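Wurner 피킹 키트를 신청한 지 한 달 만에 설치까지 마쳤다. 판매사는 Vadix이고, 구성은 그리퍼 제어 소프트웨어와 작업 템플릿, 원격 지원 2회다. 로봇 팔과 컨베이어는 포함되지 않으니 따로 갖고 있어야 한다.

2019년 7월 23일 기준 가격은 421만 원이었고, 교육기관은 409만 원에 살 수 있다. 나는 일반가로 샀다.
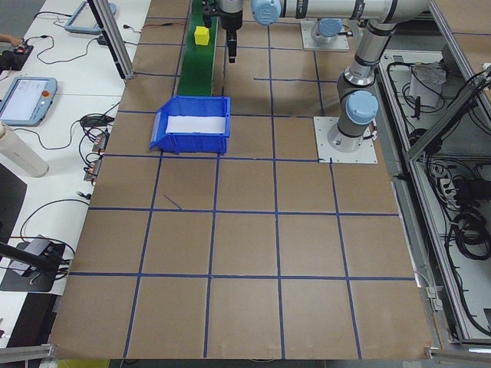
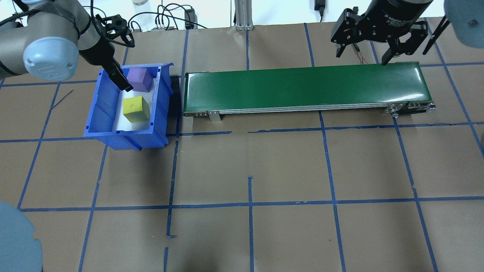
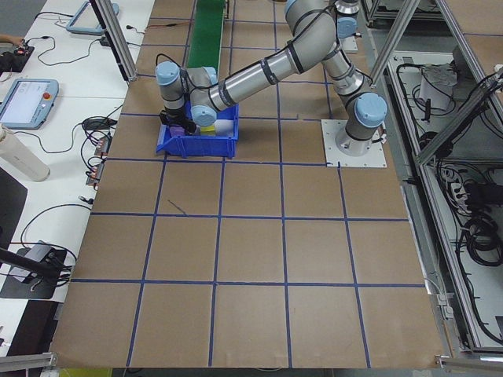 키트에서 제일 오래 붙잡고 있었던 부분은 좌표 보정이다. 설명서는 로봇 베이스를 기준으로 한 점씩 입력하라고만 되어 있고 작업대를 어떻게 나누라는 말은 없다. 갈색 종이 위에 파란 테이프로 칸을 나눠 두면 통을 옮긴 뒤에도 위치를 칸 단위로 적어 둘 수 있어서 편하다. 테이프 선이 조금 비뚤어도 기록용으로는 충분하고, 정밀한 값은 어차피 펜던트에서 다시 잡는다. 템플릿에는 컨베이어 쪽 집기와 통 안쪽 집기가 따로 들어 있는데, 통 쪽은 벽 높이를 직접 넣어야 한다. 기본값 100mm를 그대로 두고 돌리면 접근 경로가 맞지 않는다.

원격 지원은 Dardo Maldonado라는 엔지니어가 맡았다. 답은 빨랐지만 한국어 자료가 없어 영어로만 주고받았다. 비교했던 Reltlow 제품은 더 저렴한 대신 컨베이어 템플릿이 빠져 있어서 제외했다.

9월에 업데이트가 나온다고 하니 벽 높이 입력이 바뀌는지 보고 다시 적겠다.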